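# The Griffiths Boot Tray

I make these in my garage in Bonthorpe, and I named them after the street I grew up on, so please don't go looking for a Griffiths in the company. The company is Jeva and it's me, a workbench and a very loud shop vac.

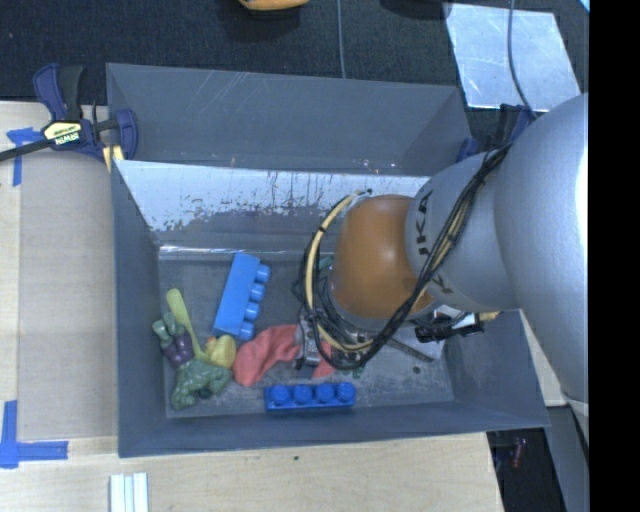 I started selling boot trays because I couldn't find one with a decent lip. Everything in the stores had an edge about as tall as a cookie sheet, and if you live anywhere with real snow, you know how that goes. You come in, kick off your boots, and by dinner there's a gray puddle creeping toward the rug. The Griffiths has a lip a full 2 inches high all the way around, and I fold the corners instead of cutting and gluing them, so there's no seam down low for the water to find.

It comes in two lengths. The short one is 33 inches and holds three pairs of grown-up boots, or four if somebody in your house has tiny feet. The long one is for mudrooms and big families and it ships in a ridiculous box – sorry in advance to your mail carrier!

**What it's made of**

Galvanized steel with a rubber mat that drops inside. The mat has raised ribs so the soles sit up out of the melt, and it lifts out when you want to hose it off in the yard. I sell the mats separately too, in black or a sort of mossy green (the green is my favorite and hardly anyone orders it, which hurts my feelings a little).

**Cleaning**

Warm water and dish soap. If you get that white salt crust in late winter, a splash of vinegar takes it right off, but rinse it well afterward and don't let it sit overnight. Skip the steel wool. I used it on my own tray the first year and I've got rust freckles in one corner to show for it.

**Other stuff people write to ask me**

Yes, you can use it under a dog bowl. Yes, it works for potted plants, and I've got one on my back porch full of tomato seedlings right now. No, please don't put it under a wood stove. It isn't rated for heat and the mat will smell awful.

It will not scratch your floor. There are 8 little felt pads stuck to the bottom, and I throw a couple of spares in the box.

**Shipping and returns**

I usually get orders out within seven days. April is slow for boot trays, so if you order now it'll probably be faster than that. If it shows up dented, send me a picture and I'll mail you another one, and you can keep the dented one for the garage. If you just don't like it, send it back clean and I'll refund everything except the postage.

The Jurnumora bench, the one with the slatted shelf that fits right over the short tray, is sold out again. I'm waiting on lumber. Drop me an email if you want to be on the list and I'll write when the next batch is sanded and oiled.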